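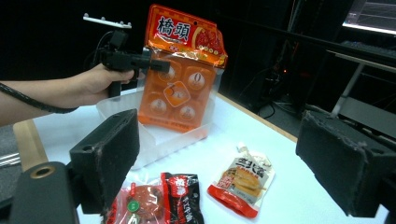

What is left before the gripper can be used on the arm? The finger pads need replacing and the cable needs a proper clamp.

Minutes — Turberg shared workshop, gripper build, 22nd August

Present: Haris Butt (chair), Tomás Torres (notes)

1. Minutes of the May meeting agreed.

2. Pads. The black foam is fraying at the edges. Haris to cut 4 new pads from the Munetti sheet and glue 2 on first as a trial.

3. Cable. Tomás wants a strain relief at the handle. Haris would sooner shorten the cable. Left open — Tomás to bring a clamp.

4. Test items. Snack packs stay on the list, both the large tray pack and the small packets. Minhas bottles dropped until the pads are done.

5. Arm. Jinar controller still resets at start-up. Tomás to try the other power supply.

6. Logging. Target stays at 2000 grasps. Files to go in one shared folder, named by item.

7. Any other business. Bench to be cleared by whoever used it last.

Next meeting when the new pads are on.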